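Pad and pivot service on the hand-held grippers

27th May

The pair of grippers we run at Zarnach had their pads changed this week. The old ones had gone smooth along the inner edge, and Yesenia Varela had already logged 3,017 closures on the left unit, well past the point where I normally replace them.

Order of work: pads off, backing wiped down, new pads on, then the pivot screws. I take the two large inner screws to the stop and back off by 20 degrees. Any tighter and the fingers lag when the trigger is released. The small outer pins get a check for side play and nothing else. Dust collects on the ribbed plate faster than anywhere else, and a soft brush handles it. Solvent will lift the white crosshair marker, as Kwaku Odoi found out last July.

With the pads on, I open the fingers fully over the table and compare the angle left to right. 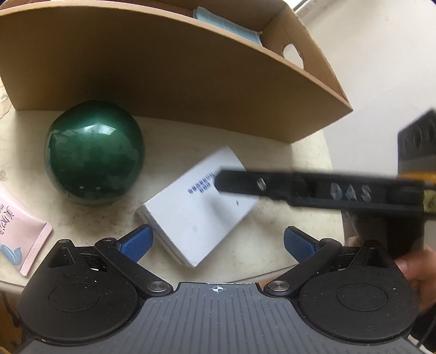

Grip check

A smooth round object is the harder test for new pads. Flat boxes hide a misaligned finger because the pad can settle against the face. On a ball, uneven contact makes it roll toward the weaker side.

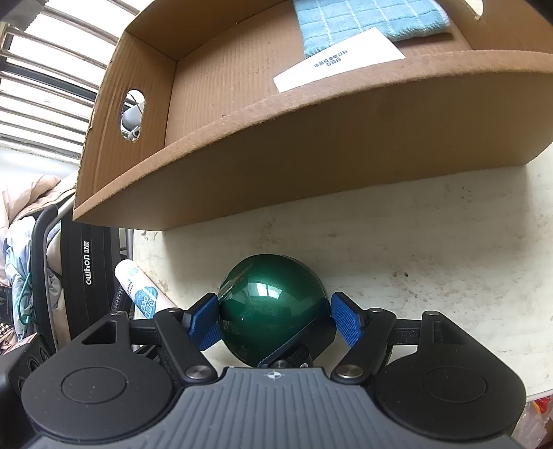
Green ball held between the blue pads, against the center mount.

Still open: the second set of pads from Clilitz is more than 2 mm thicker at the base, so the open stop will need resetting before I fit them.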